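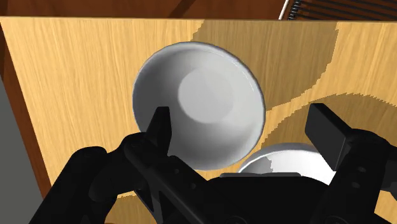
# How my robot hand learns to pick up a bowl

I build robots in the shared workshop on Merrick Lane, and my friend Jawad has the bench next to mine. We're making a robot called Lorngate. It has one arm and a black hand with two fingers, and its job (when it's finished!) will be to clear the table after lunch.

Before Lorngate gets anywhere near real crockery, it practises inside a computer. The computer draws a pretend table, a couple of pretend white bowls and a pretend hand, and then we let it have a go. This is called a **simulation**. If you've ever played a driving game, you've used something a bit like one.

## Why are the fingers so wide apart?

Try this. Hold out your hand and get ready to grab a cup. Did you open your fingers before you touched it? I bet you did! You've done it so many times that you don't have to think about it any more, but a robot has to be told. Open up, move in, close gently, lift.

A whole bowl can be too wide to squeeze between two fingers, so there's another trick, and that's to pinch the rim. One finger goes inside the bowl and the other stays outside. You can try it at home with a plastic bowl, using just your thumb and one finger.

## What if there's another bowl in the way?

This is the bit I find hardest. When two bowls sit close together, there might not be room for a finger between them. Lorngate has to choose which side of the rim to go for, and if it picks badly it gives the other bowl a shove. Jawad thinks it should nudge them apart first. I think it should just come in from the other side. We've been arguing since September.

## How much practice does it need?

Lots. Our plan is 2,000 goes on the computer, and so far we've done 572. A go is quick, and pretend bowls don't smash, so I can leave it running while I eat my sandwiches.

After that we'll try the real arm, very slowly, with plastic bowls. My mum has already said we're not borrowing hers.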